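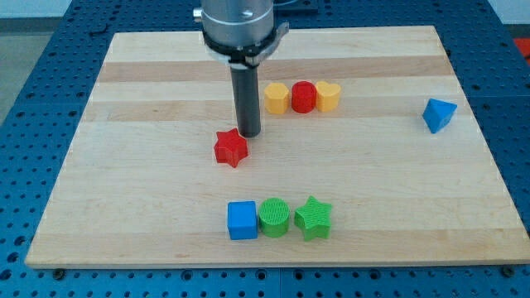

Light wood board with red star block, on a blue metal table.

Clirnport Dretine Odds Tracker
Desktop and phone, one license covers 2 devices

Most odds software is sold with a screenshot of somebody's best month. We don't have one of those here, and you should be wary of any shop that does. Dretine collects posted lines from the books you already have accounts with and puts them in one table. It does not pick winners. If you want picks, plenty of people will sell them to you, and you can ask them why they aren't just betting the picks themselves.

What you get
Side-by-side lines for 13 sports
Price history for each game, from open to close
A bet log with closing line comparison
Alerts when a number moves past a limit you set
Export to a plain spreadsheet file

What you don't get
Live in-play odds. The feed refreshes every two minutes, and in-play prices are stale long before that.
Player props, apart from a handful in pro football.
Automatic bet placement. Please stop asking.

The bet log is the part worth paying for, in our view. Enter 200 bets with the price you took and it will show how often you beat the close. Even then, 200 is a small sample. A good run at that size can still be luck, and the help screen says so. The older Yule edition left that warning out, and we got the emails we deserved.

"I bought it to prove I was sharp," writes Krešimir Hodžić, a customer in Cliddale. "The log says I pay too much for favorites. I still use it, with less joy."

Before you buy
Check that your state allows the books you plan to track. Dretine will show a line whether or not you can legally bet it where you live. Arbitrage alerts are off by default; by the time you've logged in to both books, the gap is usually gone, and some books cut limits on people who chase them.

The next update is planned for September and adds college hockey. Planned means planned.

Adults of legal betting age only. Licenses can be moved to a new device from the account page.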